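The Gestport workshop of the Jollimthorpe Institute gathers demonstrations of small-part assembly for Dixit, a learning system that is trained on recorded examples of manual tasks. An operator guides the arms through each attempt, and the camera views are stored together with the joint positions. The selection on this page comes from the gear placement series, which opened on 09/09/2021.

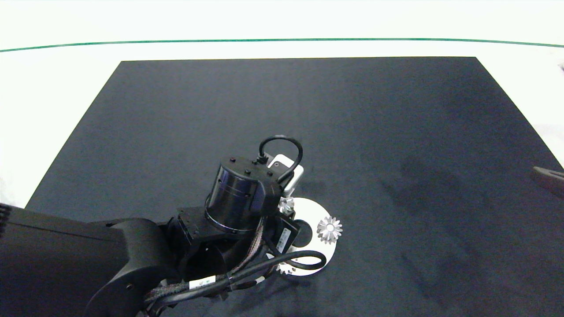
**Category: Gear placement, head view**

The gripper is over the white disc, with metal gears on and beside it. The head view gives the system the position of the arm in relation to the parts, although the arm and its cables often hide a portion of the work. An attempt is kept even when a gear is out of sight for part of the recording, provided that the wrist views are complete.

The series now holds 158 accepted demonstrations, and the target is 190. Operators work in sets of 20 and change over between sets — a practice intended to keep the examples from following one person's habits. 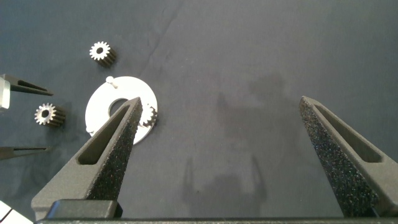

Labeling is carried out after each set. A reviewer marks the moment at which the fingers open, the moment at which they close, and the final position of every part. In the wrist view, the open fingers leave the two loose gears on the cloth in plain sight, while a third, on the disc, is partly hidden behind the tip of the left finger. Parts of this kind are labeled "partly visible" and are never marked as missing. The second gripper, at the left edge, receives its own label.

Failed attempts are stored separately under the same numbering. They are used in the study of recovery movements and do not count toward the target.
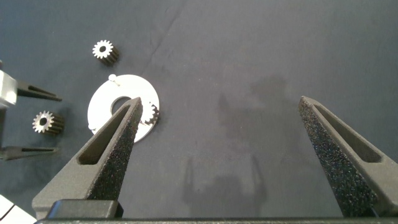

## Access to the Recordings

Partner laboratories may request the gear placement series through the Neveo archive. Requests should state the intended use and the camera views required. Applications received before the end of November will be considered together, and a reply is normally sent within 6 weeks.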